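Viernes, 10 de agosto de 2018
Por Hayat

Imprimir | Enviar por correo electrónico

Hoy he caminado hasta Plolbridge por el sendero viejo, el que sigue el río y no la carretera. Salí de Billham a las siete y media, con pan, queso y una botella de agua que resultó demasiado pequeña. En abril hice el mismo camino y el agua cubría las piedras del vado; hoy pasé sin mojarme los zapatos.

El motivo del paseo era la biblioteca. Quería devolver la novela de 688 páginas que me ha acompañado desde la primavera. Es el primer libro tan largo que leo entero en español, y debo decir que en la mitad casi lo abandono. Hay un capítulo sobre la herencia de una finca donde no entendía quién era primo de quién, y lo leí dos veces con el diccionario abierto sobre las rodillas. Después de este capítulo todo fue más fácil, o yo me acostumbré.

La bibliotecaria me preguntó si me había gustado. Yo tenía una frase preparada, con subjuntivo y todo, pero solo me salió «sí, mucho». Me pasa con frecuencia: lo que escribo por la noche en este diario con calma no lo encuentro por la mañana en la boca. Me prestó otro libro, de cuentos, más delgado.
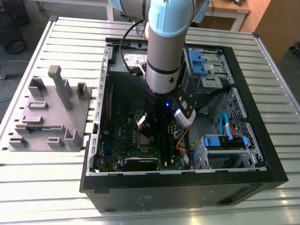 La placa base de la torre, con el zócalo del procesador vacío.

Comí en el banco delante de la iglesia. Hacía calor, pero bajo el tilo se estaba bien. Una señora mayor se sentó a mi lado y me habló de los precios de las ciruelas —creo que eran ciruelas, porque usó una palabra de aquí que no conozco— y de que antes el mercado llegaba hasta el puente. Le contesté que en mi ciudad también el mercado era antes más grande. Me parece que esto se puede decir en cualquier país y siempre es verdad.

Compré luego un kilo de tomates y un cuaderno nuevo, porque a este le quedan pocas hojas. El cuaderno es de rayas. Prefiero cuadros, pero no tenían.

La vuelta la hice en el autobús de Andisier, que tarda el doble que el otro y pasa por todos los pueblos. No me importa. Empecé el primer cuento y anoté tres palabras: «rescoldo», «alféizar» y «desgana». La última la he entendido sin diccionario y estoy bastante contenta.

Cené los tomates con sal y aceite. Según el mapa, he andado más de 800 metros de desnivel entre subidas y bajadas, y las piernas están de acuerdo con el mapa. Mañana debo escribir a mi hermana, que espera carta desde hace dos semanas, y lavar las cortinas si no llueve.

Compartido 2 veces | 0 comentarios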